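Notebook, Idside kitchen set, April

8:40 am. Kettle on, grippers charged, coffee not yet having its effect. Target for the Gutosa batch is 3000 usable episodes of chopstick handling. The folder says 3037, which looked like cause for cake until I ran the filter and learnt that 833 of those are the old Bamley takes with the wrong clock offset. Cake postponed.

Joaquín Villalba's theory is that we can recover them by lining up the jaw-width signal with the first frame where the pads touch something. He may be right. He was also right about the tablecloth, which I voted against. Plain cloth gave us a model that believed all tables are white.

10:15. Rules for today, agreed over toast:

Start every take with the jaws open. If you grab early, bin it and go again.

Vary the angle on the way in. Last month's grasps all came from the same side and the policy learnt my bad wrist along with everything else.

Mix the colours. Red and green, in the holder and flat on the cloth.

Fumbles get kept, but tagged FUMBLE, in capitals, in the notes column. Not "oops". Joaquín, this is you.

11:50. Picking up a chopstick lying flat is still the miserable one. It's thin, it rolls, and you have to come in lower than feels polite. Out of the holder is easier going in and worse coming out, as the neighbours like to tag along. Two sticks in the jaws counts as a fumble even if you meant it.

Chopstick takes, holder and cloth:
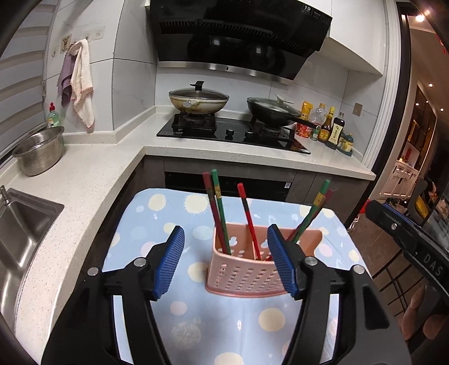
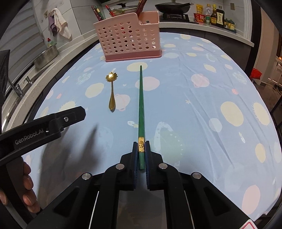 2:30 pm. Ibarra wants 900 episodes labelled by hand before they'll train on anything. Fair enough, though I notice it isn't Ibarra's hands. I've split the list down the middle and given myself the half with the spoons -- rank has few other privileges around here.

Still to sort: the label sheet has both "holder" and "caddy" for the same object. Pick one. Also re-run the offset check on the Bamley takes before anyone deletes them to free up the drive, and buy more biscuits.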